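Gristcombe (imitation learning method)

Gristcombe is a method for training robot manipulation policies from recordings made with a hand-held gripper. It was developed by Jérémie Fleury and Dragica Hoxha at Drundport and first described in a technical report dated 2018-04-20. The method is used mainly for articulated objects – drawers, hinged lids and sliding doors – where the path of the hand is set by the object once contact is made.

Method

A person performs the task with a tool that carries the same fingers as the target robot arm and a camera fixed above them. No robot is present during recording. The position of the tool is recovered from the video, and each recording is cut into an approach phase and a contact phase. Separate networks are trained for the two phases. The approach network predicts a grasp pose relative to the object, while the contact network predicts small displacements along the direction in which the object is free to move.
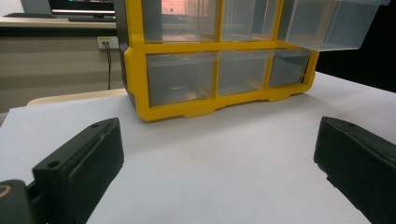
Tool camera view in the drawer task, with one clear drawer of the yellow-framed organizer pulled partly out.

Transparent drawers were chosen as a test case for the approach phase. Reflections on a clear front change with the position of the camera, and depth estimates on such surfaces are often unreliable. Gristcombe uses no depth input and relies on color video alone.

Data and results

The drawer set, named Plovine, contains 1,042 recordings by 11 operators. Recordings in which the tool position could not be recovered were removed before training, leaving nearly 1,000. A policy trained on the full set opened the requested drawer more often than one trained on approach data only. Most remaining failures were grasps on the divider next to the drawer.

A later version, Mussa, was released in June of the same year. It merges the two networks and adds 7 household tasks.

Limitations

The method assumes that the object stays in place when pulled. Light organizers may slide on a smooth surface, and the contact network has no means of detecting this.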